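4. LOADING AND CHECKING THE TABLETOP SORTING CELL

This section covers the Lalto simulation package supplied with the Morgate arm license. It assumes that the controller software is installed and that the license key has been accepted (see Section 3). All steps are carried out in the simulator. Do not connect a physical arm until Section 7 has been completed.

4.1 Loading the cell

1. Start the simulator and wait for the status bar to show READY.
2. Open the Cell menu and select Tabletop Sorting.
3. In the Port field, enter 1725. Leave the Host field blank if the controller runs on the same computer.
4. Press Load. The room, the arm and the loose items are loaded in that order.
5. Set the viewpoint to Overhead and check that the arm base sits on the light gray work surface, with the loose items within reach of the gripper.

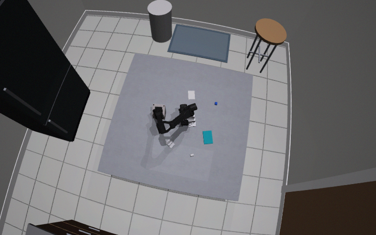

Figure 4-1. Tabletop Sorting cell, Overhead viewpoint.

NOTE: The positions of the loose items depend on the seed value. The default seed is 166. To repeat a run exactly, record the seed together with the software version.

NOTE: Room furniture is scenery. It is drawn in all viewpoints but has no collision model. To add collision models to scenery, see Appendix B.

If the arm loads but the loose items do not, the item library was not found. Close the cell, open Preferences, and point the Library path to the folder created during installation. Reload the cell. Restarting the simulator is not required.

4.2 Checking arm motion

1. Set the viewpoint to Side. The fingers and the work surface must both be in view before the arm is jogged.
2. Set the speed override to 2 percent.
3. Jog each joint in turn, in both directions. Stop if the joint readout and the displayed motion do not agree.
4. Switch to Cartesian jog and lower the gripper over a clear part of the surface.
5. Raise the gripper and move it over the white plate. Keep the fingers pointing down. 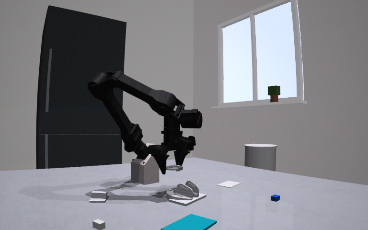 6. Check the clearance readout. It gives the distance from the lower finger tip to the nearest modeled surface, in millimeters. A value of zero indicates contact.
7. When all joints have been checked, return the speed override to its earlier setting.

CAUTION: The Cartesian jog does not plan around obstacles. Driving the wrist into the work surface raises fault 198 and freezes the arm. Clear the fault from the Controller menu and back the arm off in joint jog only.

Curved or thin parts that stand on edge can shift when a finger touches a neighboring part. Approach from above and close the gripper slowly.

4.3 Checking the gripper

1. Move the arm clear of all loose items.
2. Set the viewpoint to Wrist. This viewpoint travels with the arm and shows the fingers from behind the mounting plate.
3. Command Open. Both fingers must be visible, with nothing held between them.

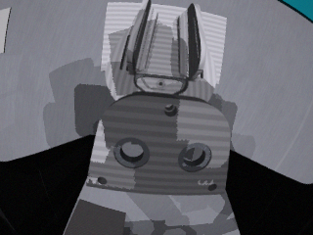
4. Command Close, then Open again. The two fingers must travel by equal amounts. If one lags, reload the gripper file and repeat from Step 3.
5. Save the gripper calibration under a new name. The factory file is read-only.

NOTE: Shadows are computed live in the Wrist viewpoint. If vision software is to be trained on these views, leave Shadows set to On. Turning them off raises the display rate on slower computers but gives flatter views than those from a physical arm.

Section prepared by Jeanine Van Hecke. Technical check: Arnout Van den Broek, Pramodcombe office.

Continue with Section 5, Teaching a Pick Point.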